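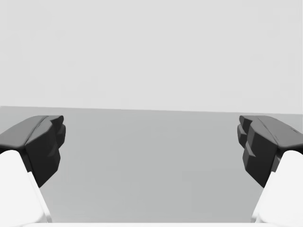 The Rerklow rail head calliper measures the width of a worn rail with one hand, in the rain, in gloves, and I can't tell you how pleased we are to have it in stock at last. It sits over the top of the rail and reads side wear at the height where the wheel flange rubs, so you know whether a length can stay in, be turned or has to come out. The working principle is as plain as can be: two arms lean in towards each other with a gap between them, like the two gripper fingers with the white lower links and the dark grey tips, and whatever goes in the gap gets measured. The clever part is how the arms are hung. Both move together from a single pivot, so the calliper centres itself on the rail and you don't have to hold it square by eye.

Who it's for

Anyone who walks track with a notebook. We've had it out on a standard gauge branch, on a dockside line with some truly horrible old rail, and on the narrow gauge at Dundow, where Edem Amoah used it for a whole February and gave it back only when we asked a second time. It will be most at home on heritage and industrial lines, where you often have several rail sections in the same half mile and a tool made for one modern section is no help at all.

If you look after a miniature railway, please ring before ordering. The arms close far enough for some of the bigger miniature sections but the feet are too deep for most of them (they foul the fastenings), and we'd much sooner tell you that on the phone.

How it works in use

Open the arms with the thumb lever, set the body down on the rail head and let go. The springs bring the feet in against both sides. Read the dial. That's it! If you need to carry the reading back to your notebook, or you're working with the dial facing away from you, push the lock across and lift the whole thing off. The pointer stays where it is until you release it.

The feet touch the rail 14 mm below the running surface as supplied. If your own standard asks for a different depth, there are slotted packing plates in the lid of the case that raise or lower the body, and they go on with a coin or a flat screwdriver. Do write down which plate you've used. Readings taken at different depths can't be compared, and on a badly worn curve the difference is big enough to worry you for no reason.

Brush the rail before you start, especially the field side, where grease and leaf mush collect. On sidings that haven't seen a train for a while you'll want a wire brush as well. Lipped rail is the one thing that catches people out: where metal has rolled over the edge of the head, the foot can perch on the lip and read wide. Doina Vasić tests every calliper before it goes out, and her advice is to take the reading, slide the tool along a hand's width and take it again. If the two don't agree, look at the rail before you blame the dial.

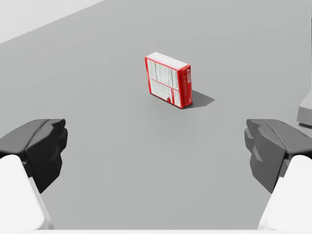

Checking it is just as easy. Each calliper comes with a ground steel setting block, stamped with its own size, and you close the arms on the block at the start of the day exactly as you would on the rail. If the pointer is off the mark, slacken the bezel screw, turn the dial and nip it up again. Mirsad Vasić did a drop test for us off a platform edge on to ballast — 10 drops, on purpose, with the workshop watching — and the pointer needed setting again after two of them. The arms stayed true throughout.

Specification

Dial divisions: 0.5 mm
Opening: 30 mm to 85 mm
Standard foot depth: 14 mm
Packing plates supplied: 4
Body: cast aluminium, painted yellow
Arms and feet: hardened steel
Weight without case: 1.1 kg
Batteries: none

The feet are the only part that wears. They're held by a single cap screw each and can be changed at the trackside, though you must recheck against the block afterwards. Sold in pairs. Please don't fit one new foot and one old one.

What's in the case

The calliper, the setting block, the packing plates, a hex key, a stiff brush and a printed card of wear readings for you to fill in with your own limits. We leave the limits blank because they belong to your railway and its engineer, and they vary with speed, axle load and rail section.

A word on electrical safety

The calliper is metal and it touches one rail only, so it won't bridge the two running rails and drop a track circuit. It is not insulated. Never use it on or near a live conductor rail. Chantal Chan is working on a version with insulated arms and a longer handle, and I've had a play with the first one, and it's lovely, but there's no date for it yet.

Servicing

Send it back to us at Akport every 5 years, or sooner if it's had a hard life. We strip it, clean it, fit new springs, check the dial across its whole travel and return it with a fresh certificate. Allow 6 working days. Nathalie Landry books these in and can usually lend you one for the gap if you give her a bit of notice.

Between services it wants very little. Wipe it down, put a drop of light oil on the pivot, and don't leave it shut in the case wet.

Goes well with

Maruyama folding track gauge
Rerklow crossing nose template
Trackside notebook, waterproof, squared
Spare feet (pair)
Spare setting block, supplied with certificate

Page last updated Tuesday, May 15, 2018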